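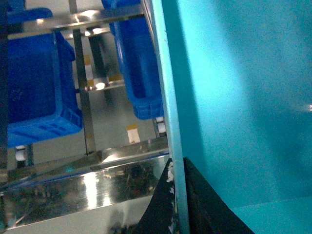
Storage & Shelving > Bins, totes, crates
2 min read

Blue crates on a steel rack: how do I stop the shuffle?

I have blue plastic crates on a stainless rack and a turquoise bin that never has a home. Every time I want one thing I move 3 others. Labels? Different bins? Therapy?
Marcela Ondrejka

Labels on the short end, facing out. Whatever you grab daily goes at waist height. The turquoise one is your "deal with it later" bin, and you empty it before it gets a lid.

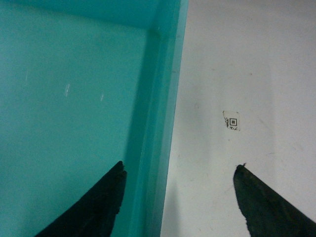

If it's still full in April, you own a museum.
Tormod Fjeld

just buy less stuff
Ottar Strand

Masking tape and a marker. I did 132 bins that way and only regret the handwriting.
Baoshan Song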